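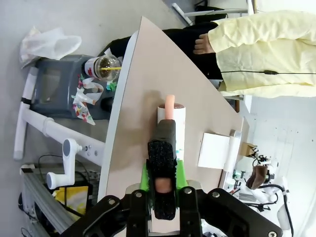
Community news | 2 min read

Towel and bedding appeal reopens in March

The Figueiredo laundry room will take donated towels and bedding again from March. Last year's appeal brought in 145 bags, and most of it went to the night shelter on Tonau Road.

Joaquim Correia, who runs the sorting table, asks for bath and hand towels first. Dark colours are welcome, as they hide stains and last longer in use. Please wash everything at 60 degrees and leave out fabric softener, which stops cotton soaking up water.
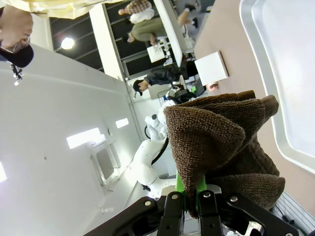
Brown terry towelling, with the looped pile showing.

Single duvet covers are also needed. Pillows and electric blankets can't be taken. Drop-off is at the side door until 12 noon. Somtochukwu Obi has the key at other times.

We use cookies to remember your newsletter settings. Accept | Manage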